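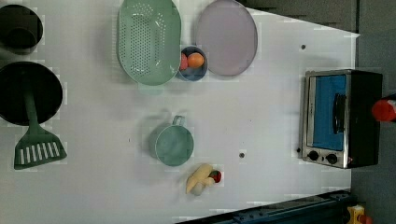
What the numbers on a portable hob mean

September 2024 | Posted by Drenlow Notes

Print | E-mail

The portable induction hob I have used since April is a Jaro single-ring model, rated at 2,000 W, with nine settings and no display beyond the setting number. The leaflet gives the rated power and the size of the smallest pan it will detect. It says nothing on how the nine settings relate to the power drawn, so I put the hob on a Dollell plug-in meter and wrote the readings down.

The obvious guess is that the scale is linear, with each step worth a ninth of the maximum. Setting 6 should then give 1,333 W. It does, within the few watts by which the reading wanders as the pan warms up. Settings 5, 7 and 8 also fall where the straight line puts them. I had expected a curve, with smaller steps at the bottom where fine control is useful, and there isn't one.

Below setting 5 the meter behaves differently. The hob no longer holds a steady power but switches the coil on and off, and the setting fixes the share of time it spends on. On setting 4 the gaps are short and a full pan hides them. On setting 1 the coil is off for most of the cycle, and water at a simmer stops moving completely before the next burst. The average over several minutes comes to 200 W, slightly under the straight-line value of 222 W. I don't think the difference matters, although I would like to know where it comes from. Rounding of the on-time to whole seconds is one candidate.
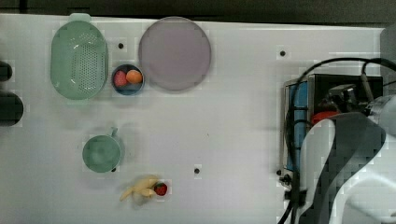 Colander, and a bowl with two toy fruits.

The average is enough if all you care about is the bill. It is not enough if you are melting chocolate or holding a custard, as the coil puts out a good deal more than 200 W during the burst and a thin pan passes that straight to the food. The cure is more metal. I have two pans of the same width, a light one of no particular make and a Wada with a much thicker base. On setting 1 the milk in the light pan rises and sinks visibly with each cycle. In the Wada I can see no change at all. Both use the same energy over ten minutes.

The second thing I wanted was the energy needed to boil a litre of water. The theoretical figure is easy. A litre from 20 degrees to 100 degrees takes 4.19 kJ per degree, or 335 kJ in all, and dividing by 3.6 gives 93 Wh. The meter showed 109 Wh on setting 9 with the lid on, which puts the whole arrangement at 85 per cent. The missing part goes into heating the pan itself, the fan, the electronics and the steam that gets out at the end.

Some care is needed with this test. I used a probe thermometer through the lid and stopped at 98 degrees on the first attempt, having misread the display, and that run was thrown away. The starting temperature also has to be the same each time. Tap water here changes by several degrees between seasons, so I let the jug stand in the kitchen overnight and begin when it reads 20.
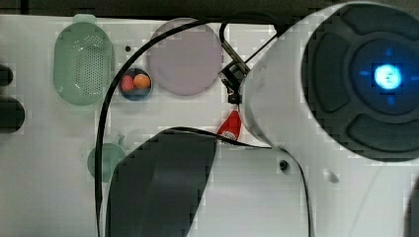
Photo: Drenlow Notes

On setting 6 the same litre took half as long again, as the ratio of the powers says it should, and used slightly more energy. The extra is loss from the sides of the pan over the longer run. With the lid off the loss is larger and less repeatable - I had three runs that disagreed by more than the effect I was trying to measure, and I have left them out.

Full power is therefore the cheapest way to bring water to the boil on this hob, by a small margin. What happens after that is where most of the waste lies. A litre of water at the boil with the lid on needs only enough power to replace what escapes from the pan, and setting 2 is sufficient in my kitchen. Setting 6 keeps it boiling harder but no hotter. The additional energy leaves as steam and condenses on the window.

Pasta can be cooked with less still. I bring the water up on 9, put in 200 g of dried pasta, wait for it to boil again, then switch off and leave the lid on. Short shapes need two minutes more than the packet time. Long ones stick unless stirred twice, and each stir costs a little heat, so for those I go back to setting 2.

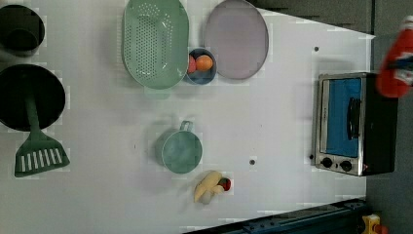 The fan is a smaller item that I had overlooked. It keeps running after the coil is off until the glass has cooled, and it draws a few watts while doing so. Unplugging the hob straight away saves next to nothing and is probably bad for the electronics. In standby, with only the indicator lit, the Dollell reads zero, but its smallest step is one watt and the true figure could be anything below that.

One fault in the method is that the meter updates once a second. For the steady settings this is fine. For the pulsed ones I relied on the accumulated watt-hours over ten minutes instead of the live reading, and the result still depends on whether the run begins with the coil on or off. Longer runs would reduce the error. Settings 2 and 3 need repeating for an hour each, with the heavy pan, and I will add those readings to the table when I have them.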